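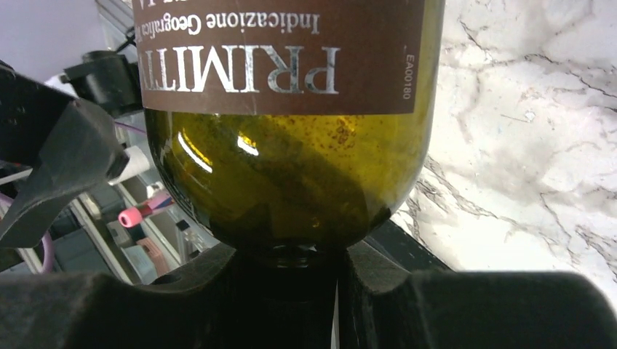 Who decides if a robot is safe to work next to people?
The employer decides, after a written risk assessment of the whole job. The maker of the arm can give good data for the arm, but the fingers, the object in the fingers and the table are also part of the assessment.

About us

Trivbridge is a small office in Cusholm. We write working rules for companies that use robot arms close to their staff, and we check later if the rules are followed. We do not sell robots and we take no commission from those who do.

Defne Altıntaş started the office after 9 years as a safety inspector in factories. She had seen many thick manuals which stayed closed on a shelf. Her wish was to have rules that a person on the night shift can read while standing.

How we work

First we visit and watch the task for a full shift. We ask the operators what they do when something gets stuck, because the manual often says one thing and the hands do another. After this we write a draft, and the operators correct it before the managers see it.

For glass and other fragile objects we have a separate sheet, called Lalla. It asks for these points:

The gripping force is set for the weakest object in the batch and is written down.
A loss of power must not open the fingers.
Cables near the wrist are checked at the start of each shift.
Broken glass is collected only with the arm stopped and locked.
Any change of fingers means a new assessment, also when the new fingers look the same.

The client receives our report within 72 hours of the last visit. If we find a serious danger we say it on the same day, by telephone, and we confirm it in writing.

Training

Our course is named Pagano and it has 60 hours, half of them beside a working cell. The next group begins in November. Places must be requested by e-mail before 2018-09-30. Companies may send two persons, and we prefer that one of them is an operator.

Visitors are welcome at the office, but please write first, as we are often out at a client.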